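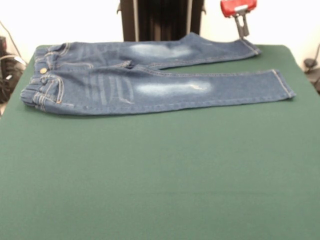 Jeans, apparently child-sized, with faded knees and cuffed hems.

Midodetti Opens Winter Clothing Collection for Families in Kurkville

KURKVILLE, Saturday, November 28, 2020 – Midodetti, the children's clothing exchange, today opened its winter collection for families in Kurkville and Trarkthorpe. Jeans, sweaters and coats in children's sizes will be accepted at the MacKinnon Hall through the end of December.

The exchange served 172 households last winter. Denim remains the item most often requested by parents of school-age children.

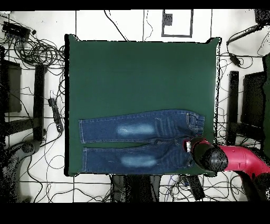
Reading time: 2 min

Donors are asked to wash all items, fasten any buttons and fold jeans lengthwise, with one leg beside the other. Faded knees and small rips are welcome. Items with broken zippers should be bagged separately and marked for repair.

"A good pair of jeans can serve several children before it wears out," said Morven Strachan, director of Midodetti. "We are grateful to every household that passes one on."

Each family may select up to three pairs of jeans per child at no charge. Sizes are checked by measuring the waist and inside leg – labels alone are not used for sorting.

"Demand rises once the cold weather sets in, and early donations help us prepare," said Gavin Rennie, collections manager.

Donations may be left at the front desk during regular hall hours.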